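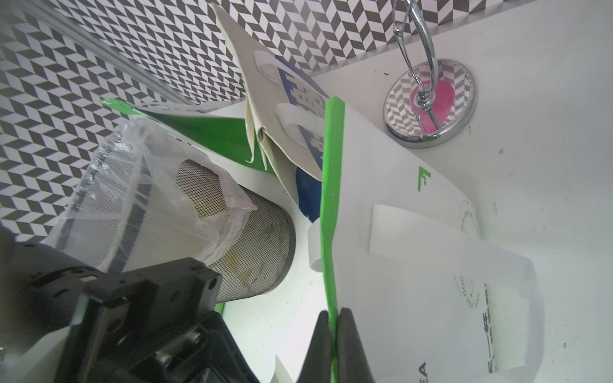 According to a maker writing on the project's discussion page, the hard part of building a Stunach is the wrist, and anyone who starts with the base will end up building the base twice. Most later build guides have followed that order, and the current parts list opens with the wrist plates.

**Stunach** is a tabletop robot arm with a two-finger gripper, meant to be built at home or in a shared workshop. It was designed at Furnum, a members' workshop, and the drawings are free to copy and change. The arm is mostly used for picking up and moving light household goods such as paper bags, cups and folded cloth.

## Design

The arm is built from flat plates joined with machine screws. The plates can be cut by hand with a jigsaw, although most builders have them cut on a workshop router. A small camera is mounted at the wrist and looks out past the fingers, so the operator or the control program sees the object at close range.

The gripper has two dark fingers that taper toward the tip. An early version had wide, flat fingers, which held boxes well but pushed thin material away before closing on it. The narrow fingers can take hold of the edge of a standing paper bag. They are less suited to round objects, and some builders keep a second, padded pair for those.

## Electronics and software

One control board drives all the joints. The joint sensors in the first version reported 256 steps per turn, too coarse for work with paper, and were replaced in the second version. The board and its wiring sit in the base.

The control software is called Tristo. It runs on an ordinary laptop and can record a movement made by hand and play it back. Tristo stores each recording with the wrist camera's pictures. The Furnum collection held 751 recordings when it was last listed, most of them of bags and other packaging.

## Building

The full build has 20 steps. The wrist and gripper take up the first 13. Builders are told to leave the wrist screws slightly loose until the camera has been fitted, then tighten them in pairs. Cable length is a common source of trouble: a cable cut to fit the arm at rest will pull tight when the wrist turns.

## Variants

The Manríquez variant has a longer forearm and a counterweight behind the shoulder. It reaches farther across the table but moves more slowly, and its plates do not fit the standard base without two extra holes. A left-hand version of the drawings exists but has not been updated for the second set of sensors.

## See also

- Furnum (workshop)
- Tristo (software)
- Parallel gripper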